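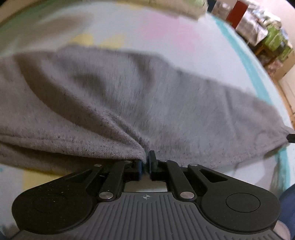
Wieder da. Zwei Wochen weg, 2474 Kilometer auf dem Tacho, und der Koffer steht noch halb voll im Flur. Schreibe das jetzt schnell runter, sonst wird es wieder nix, so wie letztes Jahr mit dem Dänemark-Text, der immer noch als Entwurf rumliegt.

Also. Nur Handgepäck, das war der Plan. Ein Rucksack, 8 Kilo, fertig. Hab ich hier im Juni groß angekündigt und ein paar von euch haben in den Kommentaren gelacht. Zu Recht, wie sich rausgestellt hat. Am Ende 16 Kilo. Genau das Doppelte. Rucksack plus Koffer plus so ein Stoffbeutel, in den am Abreisemorgen alles reinkam, was noch auf der Kommode lag.

Was ich gebraucht habe: die graue Strickjacke (jeden Abend!), zwei Hosen, die Regenjacke, Sandalen. Das Taschenmesser. Ohrstöpsel, dazu gleich mehr.

Was ich nicht gebraucht habe: drei Bücher. Das Kleid. Das zweite Kleid. Föhn. Den Reiseadapter, in Forkholm passen unsere Stecker nämlich einfach. Hätte man nachschauen können.

Forkholm übrigens großartig. Klein, windig, ein Hafen, eine Bäckerei, die um sechs aufmacht und um zehn leer ist. Wir waren immer um halb elf da. Irgendwann dann doch mal den Wecker gestellt, und diese Kardamomdinger, meine Güte. Noch warm. Hab vier gegessen, auf der Mole, im Stehen, und danach bis abends keinen Hunger.

Die Unterkunft hieß Kallanura und war eine Pension mit dünnen Wänden. Sehr dünnen Wänden. Nebenan jemand, der um fünf Uhr früh telefoniert hat, jeden Tag, gut gelaunt. Daher die Ohrstöpsel. Frühstück dafür top, selbstgemachte Marmelade, Stachelbeere glaub ich, und so ein dunkles Brot, das man eigentlich sägen müsste. Gekostet hat die Woche 590 Euro für zwei, Bettwäsche drin, Handtücher nicht. Handtücher hatten wir natürlich keine dabei. Drei Bücher ja, Handtücher nein.

Das Wetter: alles. Im Juli! Morgens Nebel, mittags Sonnenbrand, um vier Hagel. Einmal sind wir beim Leuchtturm so nass geworden, dass die Schuhe zwei Tage auf der Heizung standen. Die Heizung ging, im Juli, auch das sagt was.

Zweite Woche dann bei Trumbridge, weiter im Landesinneren. Da hab ich mir ehrlich gesagt mehr versprochen. Der See ist schön, klar, aber der Weg rundrum ist an der Ostseite gesperrt und das steht nirgends, man läuft also anderthalb Stunden und dann kommt ein Bauzaun. Und anderthalb Stunden zurück. Stimmung entsprechend. Kiosk hatte zu.

Rettung war das Oyewole, ein winziges Lokal hinter der Kirche, fünf Tische oder so. Erdnusseintopf mit Spinat, dazu gebratene Kochbananen. Wir waren dreimal da. Beim dritten Mal gab's den Nachtisch aufs Haus, irgendwas mit Kokos und Limette, ich versuche das seitdem nachzumachen und es schmeckt nach Sonnencreme. Falls wer ein Rezept hat: bitte her damit.

Rückfahrt lang, Stau, Raststättenkaffee, noch ein Stau. Um zwei Uhr nachts zuhause und dann fehlte der Schlüssel zum Briefkasten. Lag im Stoffbeutel, ganz unten, unter dem Föhn.

Seit dem läuft hier die Waschmaschine. Vierte Ladung grade. In den Sandalen ist immer noch Sand, in der Strickjacke auch, keine Ahnung wie.

Für nächstes Mal hab ich mir eine Liste geschrieben und innen in den Kofferdeckel geklebt. Steht drauf: Handtücher. EIN Buch. Kein Föhn. Vorher Stecker googlen. Wecker wegen Bäckerei.

Fotos vom Hafen kommen noch, muss erst die vom Handy runterkriegen, der Speicher ist vol und das Kabel wackelt. Bis dann, die Maschine piept.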